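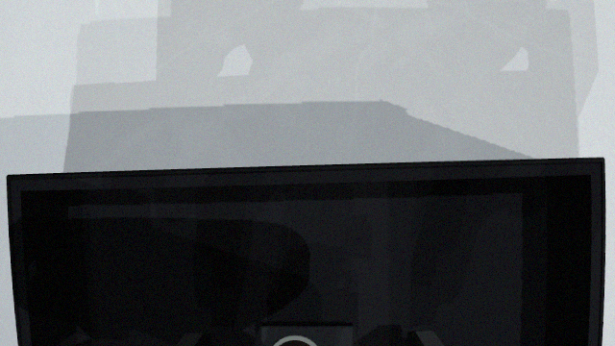
Reviews > Workshop > Cell displays

Print this page | E-mail this page

I've had the Rukska panel on our Skoryk cell since early March, and I'm awfully fond of it! It lies flat beside the arm, so I can check joint offsets while I'm bent over with a grease gun. Setup took me 45 minutes (most of that was hunting for the right Fimitz cable, my own fault). It reminds me to grease the wrist every 1,000 cycles and check the belt at 3,000, and I've stopped keeping my paper log. My one grumble is the glossy face, a real magnet for reflections. The folks at Humport sell a matte film, and I'll probably give in and order one.

Last updated: 31st March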